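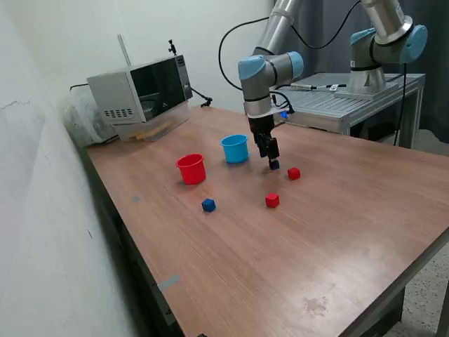
Ludimard Table Oil is a clear finishing oil for wooden surfaces that are used every day: dining tables, desks, work tops, shelves and benches. It is made by Wilero in one workshop and we sell it in metal cans of 200 ml and 728 ml. The oil goes into the wood and hardens there, so the grain stays visible and the surface keeps a soft look. Many customers ask us first if the oil is suitable for a brown table top with wood grain, where plastic cups in red or light blue stand through the day. For solid wood and for real veneer the answer is yes. For laminate the answer is no, because laminate is closed and the oil can not go in. It will stay on top and become sticky.

How to know what you have
Look at the edge of the table top. On solid wood the lines of the grain continue over the edge and down the side. On veneer you will see a thin layer, and the grain stops there. On laminate the edge is often a separate strip, and the pattern may repeat itself every so often. If you are still not sure, put one drop of water on a hidden place. On bare wood the drop makes a darker spot after some minutes. On laminate or varnish it stays as a round drop.

What is in the can
Linseed oil, tung oil, a small part of carnauba wax and a drying agent without cobalt. The linseed oil comes from India and is filtered two times before mixing. There is no color added. Light woods become a little warmer in tone, dark woods become noticeably deeper. Please try it first on the underside of the table.

How to apply
Sand the wood with grit 120 and then 180, always along the grain. Remove the dust with a dry brush and after that with a cloth. Stir the can well – do not shake it, bubbles will come on the surface. Put on a thin layer with a cotton cloth or a flat brush. Wait 15 minutes, then take away everything that the wood did not drink. This step is the most important one. Oil which is left on the surface dries slowly and shows shiny spots.
Let it dry overnight and repeat. New wood needs 3 layers, an older table that was oiled before usually needs one. You can put light things on the table after one day. Water, hot dishes and tablecloths should wait one week.

Safety with cloths
Cloths with oil can become hot and start to burn by themselves. Put them in water directly after use, or spread them flat outside until they are hard. Never leave them together in a pile or in a closed bin.

Care
Wipe with a damp cloth and a little mild soap. Do not use products with ammonia or the rough side of a sponge. When water no longer makes drops on the table, it is time for a new thin layer. On a kitchen table this is normally one time per year, on a desk less often.

Sizes and item numbers
Can 200 ml, item 163-A, enough for one layer on a table for four persons
Can 728 ml, item 163-B, for a full treatment of a large table
Cotton cloths, pack of five, item 163-C
The small can has a screw cap. The large can has a press lid, please open it with a flat tool and not with a knife.

Storage
Keep the can closed, upright and free from frost. An opened can is good for over a year if little air is inside. If a skin has formed, take it out and pour the rest through a fine sieve.

Delivery
Orders placed before Thursday noon leave our warehouse in the same week. The large can is sent by road only. The Issahaku brush set, which fits well with this oil, will be in stock again in March.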